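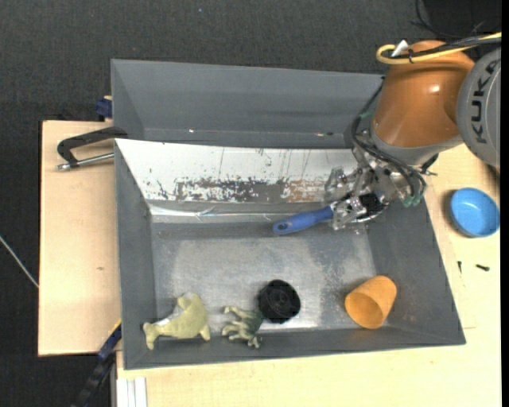

Clifford Thibodeau wrote:

I've got a wheel of unspun wool sitting here and I'm scared of it. My plan was a plain pullover for my son, top down, knit in the round, with a bit of colorwork at the yoke. I wound off a length to make a swatch and it fell apart in my hands four times before I got past the cast-on. Twice more in the first few rows. Am I supposed to be spinning this first? Should I hold it with something else? The pattern just says "2 strands unspun or equivalent" and then gets on with it as if we all know what that means. I'm a decent knitter, I think, but I've only ever used regular plied yarn and I feel like a beginner again. Also, how do you wind it? Mine is now partly a wheel and partly a nest. Any help welcome, even if it's "buy something else."

Clifford

Oh Clifford, please don't buy something else! You are a few evenings away from loving this stuff, and I'm so glad you wrote to the list before the nest ended up in the back of a closet.

First, no, you don't need to spin it. Unspun is meant to be knit just as it comes. It has almost no twist, so it pulls apart if you tug on it, but once it's in stitches the loops hold the fibers together and the fabric is far stronger than you'd guess from handling the strand. I have a cardigan from my first wheel that I wear to stack wood in, and the elbows are only now getting thin.

"2 strands" means you hold two lengths together and treat them as one. A single strand makes a beautiful airy shawl, but it's a rough way to meet this wool, and I wonder if that's how you did your swatch? If you only wound off one length, that would explain a lot. Put two together and try again before you judge it.

Winding: what worked for me was to knit from two wheels at once, one strand from the outside of each. I know some people pull one end from the middle and one from the outside of the same wheel, and good for them, but mine always snags when the center gets thin. If you'd sooner have a cake, wind the two strands together on a ball winder, very slowly, and hold nothing tight. Don't run it through the little wire guide if yours has a rough spot. Let the wool slide through your open fingers. Halldóra Juhl wrote here last December that she winds hers by hand around a cardboard tube while the radio is on, and I've switched to that for travel knitting. It takes a while and I like it a lot.

As for the nest, find an end, any end, and just start winding from there. When it sticks, break it! Really. Breaking is no disaster with this wool, and that's the thing I most want you to take from this very long email. When a strand comes apart, lay the two ends over each other so they overlap by the length of your hand, dampen your palms a little, and rub them together lightly. The ends grab on to each other right away and you keep knitting. No knots and no tails to weave in. I've done it on a bus, and I've done it in the dark on a porch with a dog leaning on my arm.

The cast-on is the worst part, so don't take those first breaks as a sign of how the rest will go. A long-tail cast-on puts a lot of pull on the strand, right where it's weakest. Two ways around that:

Cast on with a bit of ordinary plied wool in the same color, work one row, then join your unspun. For a neckline I think this is the better choice anyway, as it stands up to being dragged over a child's head.

Or use a knitted cast-on with a needle a size or two bigger. It goes slower but there's hardly any tug. I used this for the last hem I did and didn't break once.

Needles matter more than I expected. I started out on bamboo, which is my favorite for nearly everything, and the wool dragged. Then I borrowed a metal circular from Þórey Riis, an old Litex with a very smooth join, and the difference was huge. Whatever you use, run your thumbnail over the join where the cable meets the needle. If your nail catches, the wool will too. And loosen your hands! I wrap the yarn around my finger once out of habit, and with unspun I had to quit doing that and just let it lie across. It felt sloppy for an evening and then it felt normal.

Now, the colorwork. You're going to have fun. Unspun is wonderful at a yoke. The strands are a bit fuzzy and they nestle in next to each other, so small uneven spots vanish once the thing has been washed. Keep your floats loose, looser than you do with plied yarn, and catch the long ones. If a float does snap on the inside, splice it the same damp-palm way and carry on. For holding two colors that are each doubled, I put each color in its own bowl, one on either side of my chair, and turn the work back now and then so they don't twist up together.

Swatch in the round if you can stand to, and please wash the swatch. Mine always looks a little sad before washing – thin and limp, with every stitch leaning its own way. Then it soaks in cool water with a drop of wool soap, gets pressed in a towel, dries flat, and it puffs up into something else entirely. My gauge went from 14 stitches over four inches to a bit fewer after the bath, and on a whole sweater that's the difference between "fits" and "fits his father." Measure after, not before.

How much to buy: for a child's pullover I used just under 200 grams, and that was for a slim seven-year-old with long arms. If your son is bigger, get an extra wheel of the main color. You can always turn the leftover into mittens. Speaking of which, unspun mittens, knit too big and then felted down a little in hot water, are the warmest things I own.

Ásdís Vigfúsdóttir asked on here a while back whether unspun can take a cut steek, and I never did answer, so, sorry Ásdís, and yes! I've cut two. Both times I sewed down each side by machine first with a short stitch and the lightest foot pressure I could set. The cut edge barely frayed. It felts to itself as you wear it. I wouldn't try it on superwash, but on this it's lovely.

Things I haven't figured out, if anyone wants to jump in: buttonholes. Mine stretch. I've tried backing them with ribbon and I've tried a one-row buttonhole with a strand of sewing thread held along, and neither made me happy. And has anybody ordered from Krajčí lately? They used to carry a mossy green with a bit of brown in it that I can't find anywhere else, and I'm one wheel short for a blanket. The green from the shop in Skestenitz is pretty but far too blue next to it.

Clifford, if you're anywhere near Wendstead, some of us knit together in the evening from 7:30 on, upstairs over the hardware store, and I'd happily sit next to you through the first 30 rounds. Bring the nest. If you're not close, write back and tell us how the second swatch went, and what colors you picked for the yoke. You left that out and I want to know!

Happy knitting,
Denise Crabtree

P.S. One more for the cast-on: if you do start with plied wool, pick one about as thick as your two strands together. I used sock yarn once and the neck came out like a drawstring bag.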